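I've been putting off writing about the Vandel gripper kit, partly because I like it so much and partly because it costs $2,262 for the pair, and I know what that number does to a household conversation!

But here goes. I think printed fingers are the right choice for a small bench, and I think Vandel should stop apologizing for them in its brochure. A ribbed orange finger that gives a little is a kind thing to put near a part you care about, and when one wears out you print another (Spyros Nikolovski keeps six spares in a drawer, bless him). The Jadoon fingers I used before were prettier, and I was always a bit afraid of them.

Two arms, orange fingers on both, and a green ring on the table:

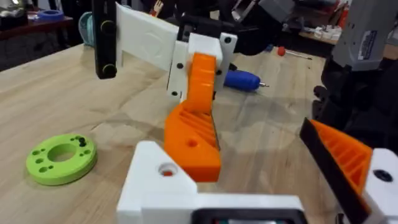
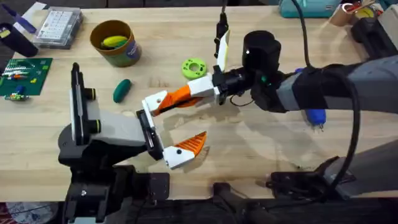 ## What I'd still change

The manual, mostly. It spends almost 2 pages on mounting the fingers, and I'd have happily read ten.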